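About Hikthorpe

Hikthorpe tests grippers, small arms, cameras and controllers for companies that have to choose between them. We started in two rooms on Turkura Street and we are still there, with a third room added in April for the heavier arms. We don't make or sell any of the equipment we test, and we take no commission from the people who do.

Most of our customers run kitchens, packing lines or repair shops. They usually come to us with two or three products in mind and one job they need done. We set up the job, run each product through it the same way, and write down what we find. A normal comparison covers 120 attempts per gripper. A longer one can go up to 436.

Gripper work takes up more than half of our week. We begin with hand-held tools, with the camera fixed to the tool, before anything is bolted to an arm. A person can try a new pad or finger shape in a few minutes that way, and the video shows what the fingers were doing at the moment they closed.

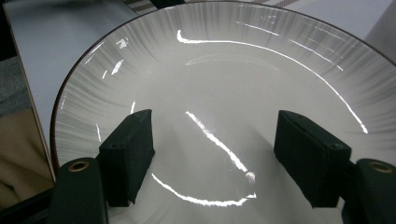

Dishes are one of our regular test groups. Glazed rims are slippery and the glare off them upsets many cameras, so a product that does well on cardboard boxes may do badly at a sink. We keep 17 kinds of household item on the shelf for this work, and customers are welcome to send their own. Chipped pieces are taken out of the set and replaced with the same model where we can get it.

Controllers are tested separately. We look at how long setup takes, how the controller behaves after an emergency stop, and whether the manual matches the software. The manual often does not.

Every customer gets the full results, including the bad runs, plus the video. Our archive holds 2,211 recorded sessions. With the customer's permission we publish short versions of the reports under the name Menance Notes. The first set, on soft and flat pads, went up in May 2018.

Repairs and machining are done by the Mkhize workshop next door, which also cuts our mounting plates.

Visits are by appointment. Please tell us ahead of time what you would like to see running, and bring closed shoes if you plan to go into the arm room. To ask for a quote, send us a description of the job, the items to be handled and the products you are considering. We reply within three working days.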